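4. Setting the Water Temperature

Your Hekora under-sink heater leaves the factory set to 103 degrees Fahrenheit, a temperature chosen to offend the fewest people. You will probably want to change it. Have the heater mounted, filled and plugged in first (Section 3). If you skipped Section 3, the heater will let you know by beeping until you go back.

4.1 Changing the set temperature

1. Open the hot tap fully and let it run until the stream is steady and stops spitting.

2. Close the tap. The display shows two dashes, then the current setting.

3. Hold the SET button for 5 seconds. The number starts to blink. If the display goes dark instead, you have held POWER, which sits right beside SET and feels exactly like it.

4. Press the up or down arrow to pick a temperature. The lowest setting is 98.

5. Press SET once to save. If you wander off to find your glasses, the heater gives up and keeps the old number.

Note: The display shows the temperature inside the tank. Water at the tap will be a little cooler, more so if your pipes take the scenic route through an outside wall.

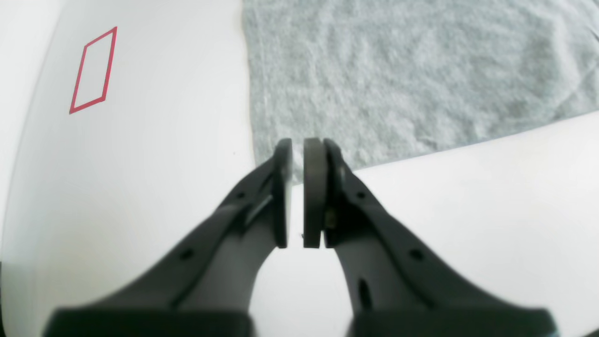

4.2 Child lock

Press both arrows together until a small key appears on the display. The arrows now do nothing. Press them together again to unlock. Children tend to learn this in an afternoon, so check the setting now and then.

CAUTION: Hot water can scald. Test it with your hand before bathing anyone, including the dog.

CAUTION: Never run the heater with an empty tank. The heating element will burn out, and the warranty does not cover it, however well the letter is written.

4.3 Vacation mode

1. Hold the down arrow until the display reads 40. The tank will now stay just warm enough not to freeze.

2. Close the cold supply valve under the sink.

3. When you get home, open the valve and run the hot tap before you touch any buttons.

Note: Vacation mode turns the child lock off. We are aware of this.

If the display shows E followed by a number, go to Section 7. If it shows E alone, unplug the heater, wait a minute and plug it back in.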